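`fosby-pick` finds bars in a metal bin, ranks grasp candidates and sends the arm a joint path for the best one. It replaces the old Girker scripts, which are no longer kept up.

## Setup

```
pip install -e .
fosby-pick calibrate --config cell.yaml
fosby-pick run --config cell.yaml
```

Calibrate again if the bin or the camera has been moved.

## How it works

1. **Detect.** Each bar gets a mask and a rotated box. Glare on the bin walls used to give false hits, so anything outside the floor polygon is dropped.
2. **Rank.** Up to 20 grasps are scored per bar. Any grasp that puts a finger within 15 mm of a wall is thrown out.
3. **Plan.** The planner gets 4 tries. If all of them fail, the next grasp on the list is used.

A full cycle takes around 30 seconds, most of it arm motion.
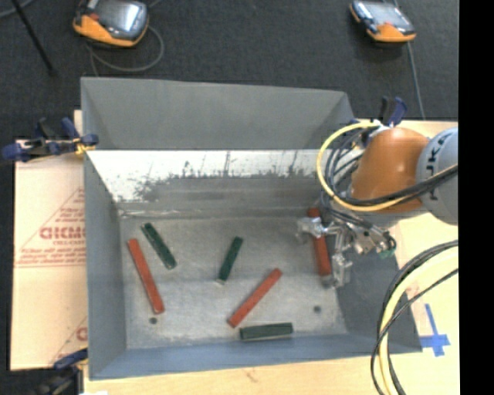

Bin walls are loaded as collision boxes from `cell.yaml`. Hoses and cables are not modeled, so keep the wrist joint limits as they are in the default config.

## Known issues

- Bars that touch side by side may be merged into one mask.
- The planner log does not record which grasp was dropped.

## Contacts

Detection: Huệ Bùi. Planning and arm driver: Kazuhiro Sugawara. Send config changes to Khoa Hà before merging.

Last updated 2025-04-04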